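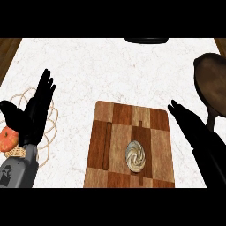
White marble worktop, faint grey and beige veining.

Reading time: 2 min

I have changed the way I set up practice for adult violin pupils, and this post records the method as it stands. It applies to pupils between their first year and the middle grades. Beginners need something simpler.

The unit is a 40 minute session, four times a week. The first 20 minutes go on scales and bowing, the rest on one passage from the current piece. One passage means up to eight bars. Pupils who choose more tend to play through the page and stop correcting anything.

Scales are done with separate bows first, then slurred in twos and fours. The metronome stays on the same mark for the whole week. I used to let people raise it daily and their shifting suffered - the left thumb arrived late and the hand tightened to make up for it. A fixed speed for a week is dull, but intonation in third position is much steadier at the next lesson.

Rūta Lapiņa, who shares the teaching room with me, prefers a drone to a metronome for the slow scales. I tried it through August with two of my own pupils. It helps with thirds and sixths. It does nothing for rhythm, so I now use the drone on alternate sessions and keep the click for slurs.

On strings: I have moved my own violin from Dratine to Terneo. The Terneo D is slightly slower to respond under a light bow, and the A is less bright. They took four days to settle. I would not change strings within a week of an exam.

For studies I am still using the Žukauskas book. The fingering in number 14 is awkward and I pencil in second position from bar nine. Visitación Calvo has sent me her own fingering, which stays in first and crosses strings more. It suits smaller hands and I will copy it out for anyone who asks.

Next on the list is vibrato, where my notes are in poor order.

Last updated: 1/1/20

Recent posts
- Rehairing a bow: when to bother
- Shoulder rests and long necks
- The Trollero folding stand after a year
- Sight-reading for late starters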